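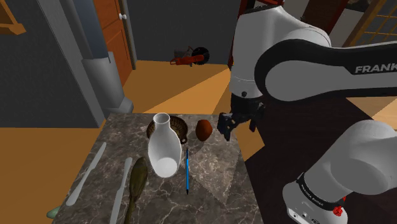
Reply to a Reply

The second set of comments on my Atero paper reached me in December, in an envelope forwarded by the journal. They ran to 41 pages. The paper itself had been 2 pages long, with one figure.

I should set out the position as it stood. The Atero Basin is a dry lake bed with a river cut through its northern margin. In the wall of the cut there is a bed of laminated siltstone, overlain by gravel and then by a conglomerate with boulders the size of washing machines. I had proposed that the siltstone was laid down in the closing stage of the Flood, as the water drained off the high ground, and that the gravel and conglomerate belonged to a later local event, the failure of a natural dam. The boundary between the two I placed at the base of the gravel. I gave my reasons in three paragraphs.

My critic placed the boundary at the top of the conglomerate. Everything below it, in his view, was Flood. He had published this view before I published mine, and he considered that I ought to have cited it. He was right about the citation. I had read his article as a student and had forgotten that I had read it, and when I took the old issue down from the shelf I found my own pencil marks in the margin, including the word "good."

We had never met. He signed his comments with initials and a rural route number in Flormont, the nearest town to the section. I lived a day's drive east and had spent four days at the outcrop in total.

The comments were numbered. Number 1 concerned the citation. Numbers 2 through 7 concerned the dip of the siltstone, which I had given as four degrees and he had measured as six. Number 8 was the one that mattered. It stated that at the eastern end of the cut, past the second bend, the laminae were folded, that the folds continued upward into the gravel without a break, and that the two units had therefore been soft at the same time. If this was correct, no long interval could have separated them, and my boundary was in the wrong place.

I had not gone past the second bend. The river had been high.

I wrote a draft of my answer that month. It was a competent draft. It said that soft-sediment folds can be produced by loading, that a boulder flow arriving on old but unlithified silt would fold the silt and drag gravel down into it, and that the appearance of continuity was what one would expect. It said that no photograph had been supplied. I read it over several evenings and took out two adverbs. Then I put it in a folder and did not send it, and the journal wrote twice to ask where it was.

In the spring I drove to Flormont. The road comes in past the Nikach gravel works, where they screen the same conglomerate for road base, and I stopped there for permission, as the cut lies on company land. The office asked me to sign a sheet on a clipboard. The sheet went back several years. My critic's initials were on most of the lines. On some pages they were on all of them.

The river was low. I passed the first bend and the dip station where I had read four degrees, and I read it again. It was six. I had probably taken the first reading on a slumped block. I wrote six in the notebook and drew a box around it.

Past the second bend the wall is higher and faces north, so it stays damp and the laminae show up well. The folds were there. They were larger than I had pictured, with amplitudes up to the length of my forearm, and they leaned downstream. I followed one with my hand from the silt upward. At the contact there was a thin brown parting, no thicker than cardboard. Above the parting was gravel. The fold went through it.

I looked at this for a long time. Then I began to sample. At 89 centimeters below the contact there was a layer with plant fragments, and I took that. I took the parting in three places. I logged the laminae one at a time down to the water line with a hand lens and a strip of adding-machine paper, making a tick for each, as I had been taught, and got 208. I did not then know what the number meant. Depending on the model, it could be two centuries or an afternoon. The number went in the notebook with no comment beside it.

At the foot of the wall, at a comfortable standing height, someone had driven a row of masonry nails into the siltstone to mark the trace of the best fold. The heads had been painted white. Most of the paint had gone. The nails stopped at the parting and resumed above it, and at the parting itself there was a gap with a nail hole in it, empty, as though one had been placed there and then pulled out.

It is difficult to be sure what a nail hole means. It may have rusted and dropped. But I had the comments with me in a map case, and I sat on a boulder and read number 8 again. It did not mention a parting. It described the contact as "gradational." The other 40 numbered comments were exact to the degree and the centimeter, and this one was a little vague, in the place where I would also have been vague.

I went to the address that evening. A neighbor was mowing both lawns. She told me that he had died in January, after a short illness, and that his rock collection had gone to the Sönmez Library in the county seat, which had a basement. She asked if I was the one from the journal. I said I was. She said he had checked the mailbox a good deal around Christmas.

The library let me see the boxes. They were labeled by bed and by date, and the labels were very clear. In a box marked with the number of the fold section I found a piece of the brown parting wrapped in newspaper. It had been sawn and polished on one face. Under the lens there were root traces in it, or mud cracks, or neither. I turned it to the window and away from the window. The slip of paper in the box had a question mark on it and nothing else.

I withdrew the draft and wrote another. It conceded the dip and the citation. It reported the folds at the eastern end, confirmed that they cross the contact, and described the parting, with a figure. It stated that the parting was either a surface of exposure or a clay drape, that the first would favor my boundary and the second would favor his, and that I had been unable to decide between them from the material available. Under the rules of the journal the critic is given the last word. The editor asked what I wished to do about this, and I asked for half a page to be left open after my reply, with his initials at the bottom of it.

They did not do that. Space was short, and the half page went to corrections for the previous issue, one of which was mine – a scale bar.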